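ok so I said I'd finally deal with the after-lunch mess on the big table. starting now, Tuesday, 22 minutes till I have to leave. go

one brown tray, one clear bin for trash, gray rack for the dishes. thats the whole system

rice is the enemy. you think its done and then theres more, down in the wood grain, stuck to your sleeve. 1,000 grains minimum

also wrappers and paper go in the clear bin FIRST, before you touch a dish. learned that one at the Flanden place, 40 lunches a day and one very clogged sink

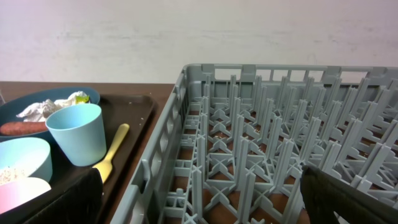
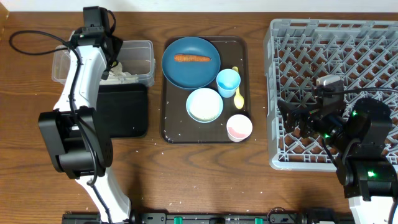
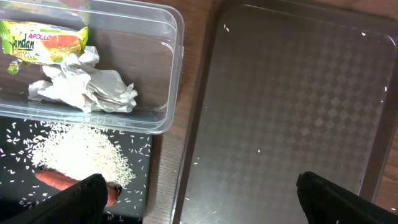

scrape, then stack, then wipe. if you wipe first you just push rice onto the floor. ask me how I know

Husto cloths are fine for this btw — get it damp, fold it over, drag toward you. the Vekley ones shed and then you're picking lint AND rice

cups go upside down on the pegs, bowls lean behind them, spoons wherever they fit. dont overthink the spoons

someone asked about saving the rice. cooked stuff off the table, no. Just toss it

oh and rinse anything pink right away, that stuff leaves a ring if it sits overnite

still need a better brush for the table. saw a Tuominen one, little stiff bristles, but not paying that for a brush. might use an old paintbrush

ok shoes on, keys, going. floor is a tonight problem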